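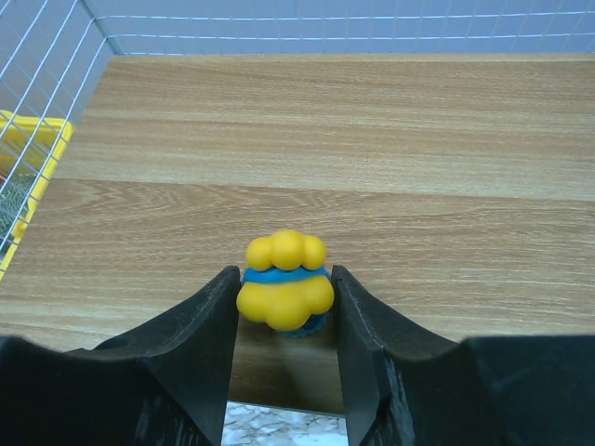
Can they do chores yet or not?

gripwell
ok so. my sister sent me a Stelleo clip, arm clearing a kids room into a bin, and now she wants one for the house. told her 10 years. she says 2. who's right

mop_bucket_ray
10. easy. maybe more

Ayana Asfaw
Depends what you call a chore. Picking up toys off a flat surface, good light, one thing at a time? That's close. Do it all day at work. Picking up toys off MY floor, under the couch, half of them stuck in a blanket, no.

gripwell
she says picking up is picking up

Ayana Asfaw
It isn't. Soft rubber stuff is forgiving, squishes a bit and holds. Then give the same arm a wet sock. Or a puzzle piece lying flat. Different job every time and you don't find out till it drops.

tnut
disagree w/ the gloom here. we run 3 Varma arms at the shop, bin to tray, deburr, bin again. they dont call in sick. thats a chore and its done

mop_bucket_ray
tnut thats parts. same part 400 times. my kitchen is never the same kitchen twice

tnut
so fixture your kitchen lol

mop_bucket_ray
my wife would fixture me

lowgear
Point about the gap. If the fingers only open a little wider than the thing, you have to come in almost dead center or you knock it over. People do that without looking. For a machine thats most of the work right there. A wider gripper helps but then it bangs into whatever's next to it, and in a toy bin theres always something next to it.

Ayana Asfaw
^ yes. Alone on a bare table is the easy version. Put five more around it and see.

tnut
ok but vision has gotten way better. we swapped the old Skernach sensor in April and mispicks went way down. I barely touch the thing now

lowgear
barely? so you do touch it

tnut
over a shift, couple times. still beats doing it by hand

mop_bucket_ray
right and who's standing there at home to un-jam it. me. at that point I'll just bend down

pcline
I have a Floro vacuum and it eats a shoelace every week. Would not give it arms

gripwell
haha ok. so what DO I tell her. she's got the money set aside

Ayana Asfaw
Tell her to wait. Or buy one as a hobby, if she likes fiddling. If she wants a clean floor, buy bins with no lids and make the kids do it.

tnut
I'd say buy. prices drop when people buy. somebody has to go first

mop_bucket_ray
somebody elses sister

gripwell
read her the thread. she's on tnuts side, obviuosly. gonna ask Stelleo if they'll do a demo at her place, with the actual mess

lowgear
Ask how many takes that clip was

Contact us | Copyright 2022 | Back to top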